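Zalldale to sell pet feeders and trackers in its own shops

The pet supplies retailer Zalldale will open dedicated counters for connected pet products in 16 of its shops this autumn. The counters will stock timed feeders, water fountains, collar trackers and indoor cameras, along with the spare parts and refills that go with them.

Until now the company has sold these goods only through its website. Customers can still order online, and prices will be the same in both places.

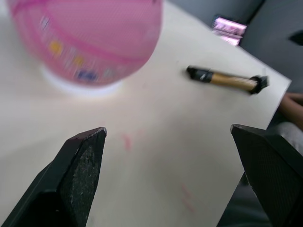

What the counters will offer

Staff at each counter will set up a feeder or tracker for the buyer before it leaves the shop, at no extra charge. This covers charging, pairing with a phone and checking that the app is up to date. Customers who bought from the website in the past 26 weeks can bring their product in for the same service if they have the order number.

The main new product is the Fiore, a feeder for cats and small dogs made by Brurlow. It holds dry food in a sealed hopper and can be set for up to six meals a day. The owner can change portion sizes from a phone or with the buttons on the lid, so it does not depend on a home internet connection. It costs £129 and comes with a guarantee of 2 years.

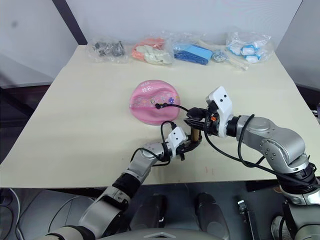

A version with two bowls, for homes where one animal is on a special diet, will follow in December. The price has not yet been set. Bowls, lids and hopper seals for both versions will be sold separately and are safe to wash in a dishwasher.

"Most of the calls we get are from people who have bought a feeder as a present and cannot get it to talk to the phone," said Serena Cocco, head of retail at Zalldale. "Doing that part in the shop saves them an evening of it. We would also like people to see how big these things are before they buy one."

Brurlow said the Fiore was tested in homes with older cats, and that the motor was changed after owners reported that the first one frightened their pets.

"A feeder has to be quiet or the cat will not go near it," said Kamran Arabzadeh, product manager at Brurlow. "We also made the bowl shallower, as flat-faced breeds struggled with the deep one."

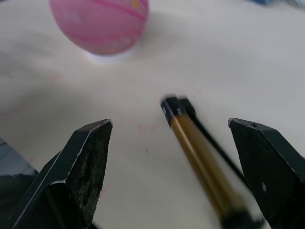
PROLLATITZ, 5th September

The first counter opens today at the Prollatitz shop, on the ground floor next to the grooming desk. The remaining shops will follow in stages, and opening dates will be posted on the Zalldale website and in shop windows. Dogs on leads are welcome. Cats should be kept in a carrier.

Old feeders and trackers of any make can be handed in for recycling at every counter. Batteries should be left in place, and owners are asked to delete their account details first. 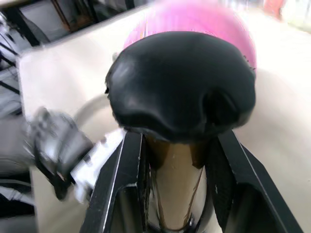 Efa Pugh
Press Officer, Zalldale

Review samples of the Fiore are available on loan to pet and technology writers. Requests should give a delivery address and the type of pet. Interviews with Serena Cocco can be arranged on weekday mornings through the press office.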